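Search articles Search Menu

The Box Gets a Second Life

13/01/2024

Most people who move house think about boxes for a week or two and then never again. Jae-hoon Ko has been thinking about them for 23 years. He runs the packing room at Pretorius, a small moving and storage firm in Pakau, where he trains every new hire and still packs the china himself.

Used boxes are what he talks about most. Pretorius takes them back from customers after a move, flattens them and sorts them into stacks by size. In October, the busiest month the firm has had, 1573 boxes came back. The ones in good shape went out again, and the rest went to the recycler.

The sorting is quick. Ko runs a thumb down each corner and presses on the flat sides. A corner that gives under the thumb means the box goes in the bedding stack, where it will carry pillows and coats. A panel with a soft patch has usually been wet at some point, and he won't use it for anything. 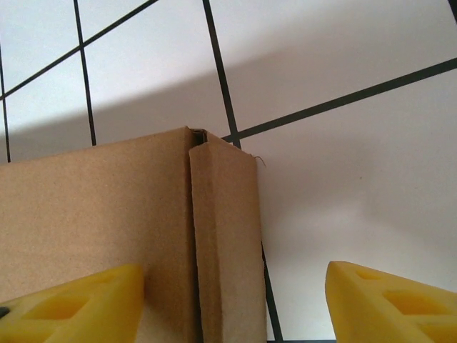 "People look at the bottom," he says. "I look at the corners and the folds. The bottom you can tape. A tired corner you can't do much with."

Cardboard gets its strength from the wavy layer between the two flat sheets. Stand a box so the waves run up and down and it will hold a good load. Crush them, even once, and that side stays weak. Ko tells customers not to sit on a packed box, and he knows they do it anyway.

His rules for packing are short. Books go in small boxes. Heavy things go at the bottom and gaps get filled with paper — a half-empty box folds in when another is put on top. He closes the short flaps first, then the long ones, and runs 3 strips of tape across the bottom. He does not interlock the flaps, a habit he says wears out the edges and leaves a hole in the middle.

Dumisani Nkosi moved his family across town last spring with 196 boxes, nearly all of them used. He labeled the sides instead of the tops so he could read them in a stack. One box gave out on the stairs. It held cookbooks, and he had packed it late at night without taping the bottom twice.

Nkosi kept a dozen of the best ones, flat, behind the wardrobe. The rest went back to Pretorius.

3 comments

tapegun_mo: I always interlock the flaps. Never had one fail, but I only move clothes that way.

Rosalind P.: Does the firm sell the used ones to people who aren't moving with them?

backstairs: Small boxes for books. Learned that one with my knees.

Get our home newsletter once a month. Enter your email. You can unsubscribe at any time.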